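Re: [shop-bots] arm sags when it leans over the counter
From: Valentyna Kushnir
To: shop-bots list

Hi all,

Thanks for the quick answers, and sorry I went silent, July has been eating my evenings. Quoting the bit I want to respond to:

> You didn't say whether the sag shows up with the torso upright too. If it
> only happens when the thing leans forward, I'd look at the waist before
> you touch the shoulder gains. A little play down there gets a lot bigger
> by the time it reaches the fingers. Also, where does your main cable
> run? Ours was tugging on the back plate for 2 months before Bhuiyan
> spotted it.
>
> And what are you logging at? If it's the default rate you'll never see it.

OK so, waist. You were right and I'm a bit annoyed about how right you were! I stood the torso up straight, held the arm out over the same spot height, and let it sit there for 20 minutes. Barely a wiggle. Then I leaned it forward to the sink pose and the fingertip started creeping down again, same as before. So I've put the shoulder gains back to where they were when Pellier first tuned them and I'm leaving them alone.

Logging: yes, it was the default, guilty. I bumped it up to 1,000 samples a second, waist and shoulder only (everything at once chokes the little Sondness board, don't try it), and now there's a nice clear step in the waist trace every time the torso settles into the lean. Before that it was just mush.

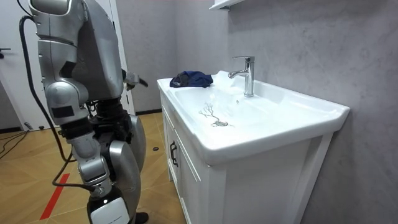 The cable is the part I'm less sure about. It's the thick black one, and it comes down behind the back and loops past before it goes off along the floor. I always figured there was plenty of slack because there is when the robot's upright. With the lean I'm not so confident. I tried lifting the loop by hand during a hold and the creep got smaller, but my hand isn't exactly a calibrated instrument and I may have been pushing on the back panel without noticing. I want to hang it from something overhead and run the hold again before I believe it.

For whoever asked why a bathroom sink and not a table: I want the reach in over a rim and down, with a faucet to stay clear of. On a flat table the arm can cheat by coming in low from the side, and all my runs looked great right up until I gave it an edge to get over. The job I'm working toward is wiping out the basin with a cloth. For now it's just reach, hold, back off, no contact. I have 431 of those saved if anybody wants to poke at the traces, they're in plain CSV and the column names almost make sense.

Two things I could use help with:

Has anyone shimmed a Drulineo waist joint without pulling the whole upper body off? I've got the cover screws figured out but the inner ring looks like it wants the torso gone, and I don't have a hoist, just me and a neighbor with a bad back.

And is there a decent trick for cable strain relief that still lets the torso turn? I saw somebody on here with a bungee and a curtain rod a while back and I can't find the message.

I'll post the overhead cable numbers when I have them, probably later this month.

Valentyna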